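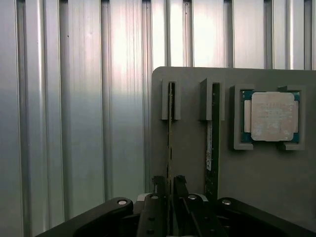

*Trois composants électroniques sur leur support gris, devant une paroi métallique nervurée.*

# Papiers de santé à la maison : ce qui marche, ce qui fait perdre du temps

Mis à jour le 15 juin 2021, par Poonam Bhatt

Chaque fois qu'une réforme de l'assurance santé est votée, on nous promet des démarches plus simples. Je veux bien. En attendant, le tiroir de la cuisine déborde toujours. Les astuces qui suivent ont été essayées chez moi, et j'ai laissé de côté celles qui m'ont paru surtout faites pour vendre des classeurs.

## Trier sans y passer la soirée

Les méthodes à onglets de couleur tiennent deux semaines. Chez nous, il y a une seule boîte, avec trois chemises : « à envoyer », « en attente », « remboursé ». Une facture d'opticien ou d'ostéopathe entre dans la première le jour même, sans être pliée, et n'en sort qu'avec la date d'envoi notée au crayon dans le coin. Le crayon, pas le stylo : il arrive qu'il faille renvoyer.

Quinze minutes par mois suffisent pour comparer la chemise « en attente » aux relevés. Si vous y passez plus longtemps, c'est sans doute que vous gardez des papiers dont personne ne vous demandera rien, comme les publicités jointes aux courriers ou les enveloppes.

## Le tableau de garanties

Méfiance devant les pourcentages. Un « 200 % » en gros caractères s'applique en général à un tarif de référence et non à ce que vous avez payé, et l'écart peut être sévère sur le dentaire. Prenez une vraie facture de l'an passé et demandez par écrit combien il vous serait resté à payer. J'ai fait l'exercice avec ma couronne : la formule Avness que l'on me présentait comme « renforcée » me laissait 194 euros de plus que l'ancienne. Le conseiller a trouvé la question inhabituelle. Tant pis.

Même prudence avec les forfaits « bien-être ». Si vous n'avez jamais consulté de sophrologue, une séance offerte ne vaut rien, même imprimée en vert.

## Calculer sur l'année

Une cotisation mensuelle paraît toujours raisonnable. Multipliez-la par douze et écrivez le total sur la porte du frigo, à côté de ce qui vous a été remboursé. En février, le nôtre affichait 1 097 euros versés sur douze mois. Je ne dis pas que c'était trop – une hospitalisation aurait changé le calcul – mais je n'avais encore jamais vu le chiffre en entier.

## Les applications de suivi

J'ai essayé Pletside, puis Vistow. La première range joliment les photos de factures et ne permet pas de les ressortir par date. La seconde envoie des rappels pour des dossiers déjà clos. Un cahier à petits carreaux fait aussi bien, et il ne réclame pas l'accès à mon carnet d'adresses. Si vous tenez au numérique, un dossier par année avec des noms de fichiers du genre « 2021-02-dentiste » fera l'affaire.

## Quand l'envoi reste sans réponse

- Gardez toujours une copie, même pour une petite somme.
- Relancez au bout de 30 jours, par la messagerie de l'espace client ou par courrier. Le téléphone ne laisse pas de trace.
- Notez le numéro de dossier en haut de chaque page envoyée.
- Pour un gros montant, le recommandé se justifie. Pour une boîte de pansements, non.

## Et les réformes, alors ?

Lisez le texte, ou au moins un résumé qui donne les dates d'entrée en vigueur. Entre l'annonce et l'application, il peut se passer bien des mois, et les démarcheurs profitent de l'intervalle. « Votre contrat n'est plus conforme » est la phrase qu'on m'a servie deux fois au téléphone. J'ai demandé la référence du texte : la première personne a raccroché, la seconde m'a proposé un rendez-vous. Ne dictez jamais votre RIB pendant ce genre d'appel, et ne communiquez aucun code reçu par SMS, il peut servir de signature.

Une lectrice me recommande aussi le porte-documents Yule, à soufflets. Pas essayé. La boîte à chaussures n'a pas encore cédé.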